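The Second Keeper

Jad Shboul had been on the bench at Damlow for 33 games when the first-choice keeper hurt his wrist in the warm-up at Langat. The coach came over with the gloves still in her hand, as if they were the ones he would have to wear.

"You're in," she said.

"Okay," Jad said. He had his own gloves.

He changed his shirt in the tunnel. Somebody had left the door to the parking lot open and cold air was coming through. It was February and the field had been cleared that morning, with the snow pushed up behind both goals. The club had sold nearly 100 tickets to traveling fans, and they were all in the corner by the flag, stamping their feet.

Dedska, the center back, walked out next to him. He was 18 and had played every minute since the fall.

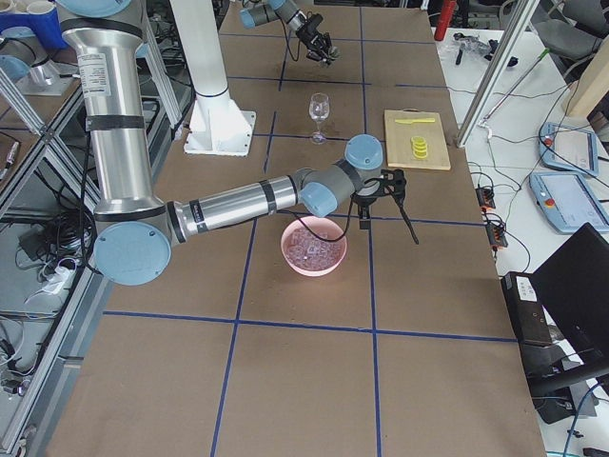
"Do you want me to stay deep or push up?" Dedska asked.

"Stay deep until I've touched the ball a few times. Then push up when I tell you."

Dedska nodded and went off to his spot.

The first shot came early and hit the post. Jad had not moved. He picked the ball out of the side netting after it rolled wide and took his time placing it for the goal kick. His kick went out of bounds at midfield. A man behind the goal told him he was terrible, in an ordinary voice, the way you would tell someone his headlights were on.

After that there was a cross, and he caught it. Then a back pass, which he cleared. He told Dedska to push up and Dedska pushed up.

At halftime it was still 0-0. The coach talked about the left side of midfield and did not mention the goalkeeper. Jad ate half an orange and retied his shoes. The starter sat across from him with his wrist wrapped and said, "Their nine always goes low."

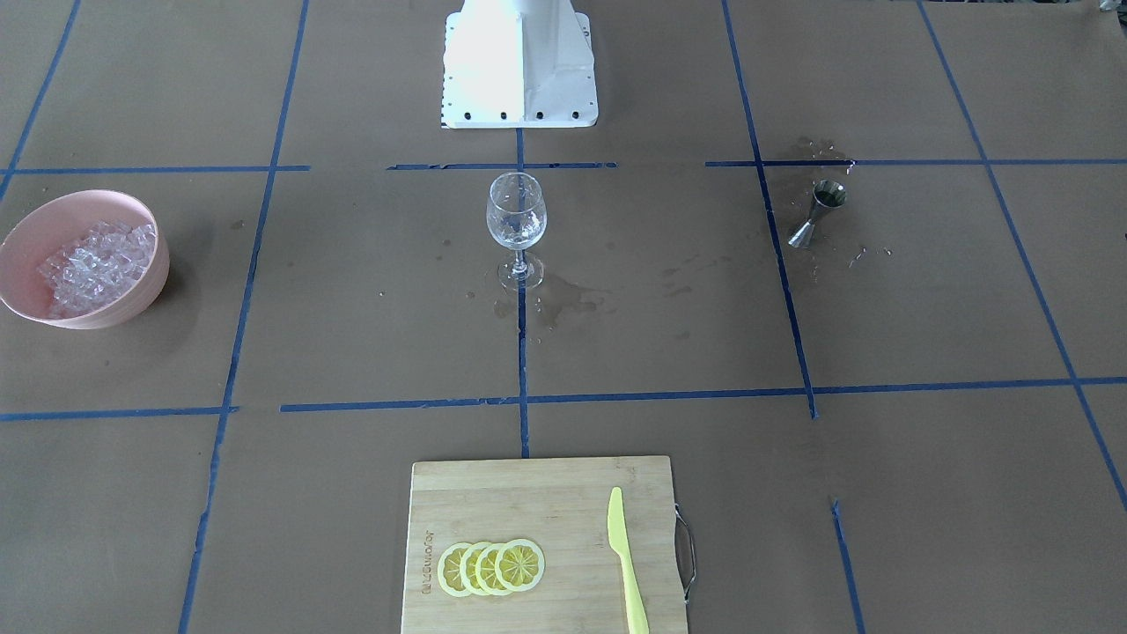
Blue tape on brown paper, with things for making drinks.

Their nine went low in the 79th minute. Jad got a hand to it, and the ball came back out to the same player, who went high. It was 1-0 and it stayed 1-0.

On the bus he sat near the front with his bag on his knees. Dedska got on late and stood in the aisle.

"You told me to push up," he said. "On the goal."

"I know. It was the right call. You were just slow getting back."

Dedska thought about it and sat down beside him. The driver turned off the inside lights, and they were past the toll booth before either of them spoke again.

"Is he out next week too?"

"Three weeks," Jad said. "They told me in the parking lot."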